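Lectura: 4 min
31 de diciembre de 2021 – Equipo de simulación, Kitach

Incidencia: la política entrenada con aleatorización visual rinde peor que la de referencia al cambiar de cámara
Componente: evaluación en simulador (Nirkau)
Prioridad: media
Estado: resuelta, queda una tarea abierta

Síntoma

La política de agarre entrenada con aleatorización de luces y texturas debería aguantar mejor los cambios de punto de vista que la política de referencia, entrenada con iluminación fija. En la batería de evaluación ocurre lo contrario. De 700 episodios con cámara desplazada, la aleatorizada completa 426. La de referencia la supera en todas las posiciones de cámara menos en la frontal.

Con la cámara original no hay diferencia apreciable entre las dos.

Pasos para reproducir

1. Cargar el punto de control final de la política aleatorizada (4000 iteraciones).
2. Activar en Nirkau el perfil de cámaras desplazadas, con 8 posiciones.
3. Lanzar la evaluación con semilla fija y guardar las observaciones, además del resultado de cada episodio.

El tercer paso es importante. Hasta ahora guardábamos solo éxito o fallo, y con eso no se veía nada.

Registro

Primera hipótesis: sobreajuste a la cámara de entrenamiento. Se repitió el entrenamiento con una pequeña perturbación de pose en la cámara. El resultado mejoró algo en las posiciones cercanas y no cambió en las bajas. Descartada como causa principal.

Segunda hipótesis: error en la transformación entre la cámara y la base del brazo. Se comprobó a mano proyectando la base y la punta de la pinza sobre la observación. Coinciden en todas las posiciones. Descartada.

Tercera hipótesis: el generador de escenas de Prustex muestrea las luces sin tener en cuenta la posición de la cámara. Al revisar la configuración se vio que el rango de intensidad era el mismo para todas las vistas, pero el número mínimo de luces activas se leía de un archivo antiguo, de marzo, anterior a que se añadiera la sala cerrada. En aquella versión el brazo estaba en un espacio abierto con luz ambiente y el mínimo no importaba. Con paredes y techo, sí importa.

Para confirmarlo se separaron los episodios por altura de cámara. Los fallos se concentran en las vistas situadas por debajo del plano de la mesa o muy cerca de él. En ellas el brazo negro se ve contra la pared del fondo, el tablero queda muy escorzado y la zona de agarre ocupa muy pocos píxeles. Si además la luz es escasa, la pinza y lo que hay debajo se confunden en una mancha oscura.
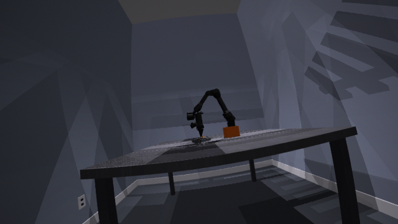
La política de referencia no sufre tanto en esas vistas porque su evaluación usaba otra configuración de luces, más clara. Es decir, la comparación no era justa: se estaban cambiando dos cosas a la vez, la cámara y la iluminación. El fallo estaba en el protocolo de evaluación y afectaba también a la tabla que se envió a Rantala.

Corrección aplicada

– Las dos políticas se evalúan ahora con la misma lista de escenas, generada una sola vez y guardada en disco.
– El mínimo de luces activas se lee de la configuración de la sala y ya no del archivo antiguo.
– Los resultados se publican desglosados por altura de cámara. La media global se mantiene como dato secundario.

Con la lista compartida, la política aleatorizada queda por delante en las vistas altas y laterales. En las bajas, las dos fallan de forma parecida y no se puede afirmar que la aleatorización ayude.

Pendiente

Queda por decidir si las vistas por debajo de la mesa siguen en la batería. Ninguna instalación prevista coloca la cámara ahí, pero sirven para detectar este tipo de errores – de hecho, sin ellas no habríamos mirado la iluminación. De momento se conservan, marcadas como diagnóstico y fuera del cálculo de la media.

Hay que reenviar la tabla corregida a Rantala con una nota sobre el cambio de protocolo.

Contacto: Equipo de simulación | © 2021 Kitach | Volver arriba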